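FOR IMMEDIATE RELEASE

Rundiler opens living room furniture showroom in Zirkonstead

ZIRKONSTEAD, October. Rundiler, a seller of used and refurbished home furnishings, has opened a showroom on the ground floor of the former Østergaard building in Zirkonstead. The showroom is set up as a series of living rooms, so that customers can sit on a sofa and handle the smaller items before they buy.

The opening stock is made up of 168 pieces. Leather seating is the largest group, followed by lamps, side tables, throw pillows and molded plastic household goods. Sofas are shown with pillows on them, and visitors are welcome to move things from one room to another to see how they look together.
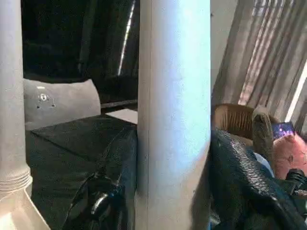 Black leather is the color customers ask for most, according to the company. Leather sofas are sold with their creases and signs of normal use, and the price tag notes any repair to the seams or the cushions. Rundiler does not dye or recoat leather before sale. Gray pillows and other plain covers can be bought with a sofa or on their own.

Each piece is checked before it goes on the floor. Staff look at the legs, the stitching and the underside, and they write down what they find on a card that stays with the item. The card also gives the measurements, including the width needed to get the piece through a door. Customers who buy a sofa receive a short care sheet on cleaning leather and keeping it away from heaters.

Plastic goods are handled in the same way. They are washed, dried and checked for cracks, and anything that will not stand level is sent for recycling.

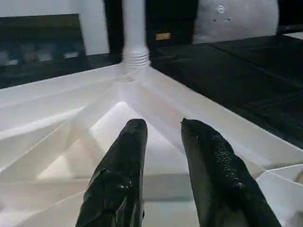 White plastic pieces are priced separately from the furniture and are kept within reach of the seating areas. Many have ribs molded into them, and the ribs are cleaned by hand with a soft brush. The same method is described on the care sheet for customers who want to do it at home.

Delivery is available within 40 miles of Zirkonstead. The fee is $60 for a sofa and includes carrying it into a ground-floor room. Smaller items can be taken home the same day. Returns are accepted for six days after purchase or delivery, provided the item card is brought back with the piece.

The showroom shares an entrance with Pundasex, a fabric and upholstery supply store. Customers can take a pillow or a loose cover next door to match it before paying.

The showroom opens at 10 a.m. Parking is behind the building. Customers with furniture to sell should bring photos and measurements to the front desk.

ends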